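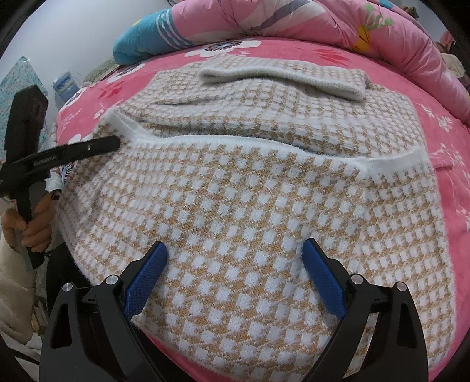 Rodero fabric shaver, my review after one winter

Posted January 1, 2022

I bought the Rodero at the start of December, when I took my winter clothes out of the box and saw how bad they looked. Almost every sweater had little balls under the arms and on the sides. My old shaver was a Hollis, a small one with batteries, and it stopped turning last spring. So I needed a new one anyway.

I write this review because before buying I read many opinions, and most of them were written on the first day. I wanted to know how a shaver is after some weeks, and I could not find it.

The Rodero is charged with a cable. The cable in the box is short, so if your outlet is low on the wall you will leave the shaver on the floor, as I do. A full charge takes 3 hours. The light is red while it charges and then it goes off. I would prefer a green light, because with no light I am never sure if it is full or if the plug came out.

It has two speeds. The slow one is enough for cotton and for thin knits. The fast one is for coats and for the sofa. On the sofa it works very well, better than on clothes I would say. We have a gray sofa from Naren with a rough cover, and the seats were full of pills after two years. I did one seat each evening and the cover is flat again. The container for the lint is small and I had to empty it many times.

Now the clothes. With a smooth wool sweater, I put it flat on a table, I pull the fabric a little with one hand and I move the shaver in small circles. The result is good. With fuzzy knits you must be more careful. A mohair type of yarn is supposed to have hair, and the shaver does not know which hair is the pill and which is the sweater. The first time I pressed too much and I made a bald place on the sleeve of a blue cardigan. It is my fault, but the instructions say only one line about this. There is a plastic ring that keeps the blade farther from the fabric, and for fuzzy things you should always leave it on. On ribbed cuffs I don't use the machine. I take the pills off with my fingers.

The noise: my old Hollis was louder. With the Rodero I can listen to the radio at the same time, on the slow speed.

Cleaning is the weak point. The brush they give you loses its hairs, and they stay between the blades. I bought a small paintbrush and it is much better. Also, the lid of the lint container opens when you push it by accident, and one time everything fell on the rug.

I also tried the Flavamex comb, the kind without a motor. It is cheap and it is fine for a scarf, but my wrist got tired before I finished one sweater, and it caught a loop of the yarn.

A spare blade is sold separately. I have not changed mine yet, but after the sofa it cuts a little slower than before, so I think I will order one this month.

I give it 4 stars. I take one away for the brush and the lid.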